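08/10/2020, bench notebook, gift bag packing

Continued from the July pages. The task is still the snack gift bag: one paper bag with a handle, standing open, and the small snack packages go in from the top. I changed the order of the packages again and I write it down now, before I forget which one we agreed to keep.

The flowered walls are the same as before, and also the dark marbled floor.
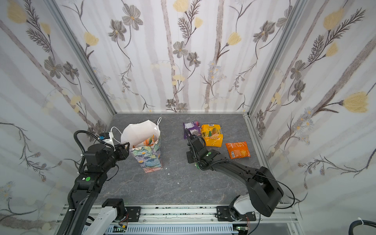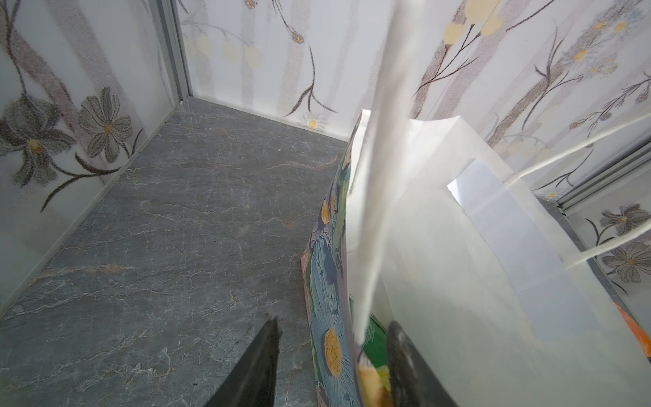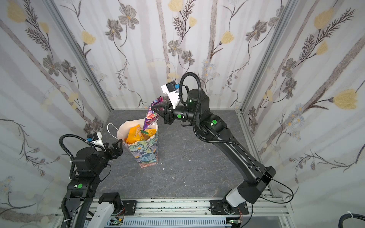
Order that I want to keep: first the orange package, then the yellow one, last the purple. The reason is mostly the shape of the bag. A stiff package at the bottom opens the corners, and after this the bag stands by itself. When the softest package goes first, it folds under the others and the rim leans to one side. Then the next package touches the rim and not the opening.

The tissue paper is a problem I did not solve. In the shop they put the tissue on top, after the presents, and it looks nice. We have the habit to put it before, because it holds the mouth of the bag open. But it also takes space, and when a package catches it, the paper goes down along the side and makes a lump. I tried with one sheet folded in half and it was better than the full sheet crumpled. To compare again with no tissue at all.

Handle: please put it to the side before you begin. If it falls over the opening, it is in the way for every package.

Bags. The ones from Flikska are good paper but the bottom has a glued fold which is not flat, so they rock a little on a smooth floor. The ones from Jarnero are flatter but the paper is thin and after a few packings the rim is soft like cloth. I throw a bag away when the rim has a tear or when the bottom crease is open. Two bags went to recycling today, both Jarnero. We have 6 of the Flikska left in the cupboard and I would like not to use the last ones before the new box comes.

Snacks. Please do not open the packages in the same room where we pack. There are small crumbs and paper flecks on the floor again and I don't know if they are from the food or from the tissue. I wiped with a dry cloth in the morning. A damp cloth leaves marks on the dark surface, these disappear after a time, but I prefer the dry one.

A package that was squeezed many times loses its air and becomes flat. It is then too easy to pack, and it is not fair to count it together with a fresh one. I write a small cross with pen on the back seam when a package is old. After three crosses it goes out of the set (it can be eaten, if the seam is still closed).

Count for the notebook: 332 packings since we opened this page series, 90 of them with the new order. I did not separate yet the ones with folded tissue from the ones with crumpled tissue, this has to be done by hand from the paper sheets. The sheets are in the blue folder, Zawadzka shelf, under the tape.

To do:
- ask Skunedham if they have the same bag without tissue, one size wider
- new pen for the crosses, the old one does not write on shiny foil
- try the purple package first, only to have the comparison
- sweep the floor before the first bag and again after lunch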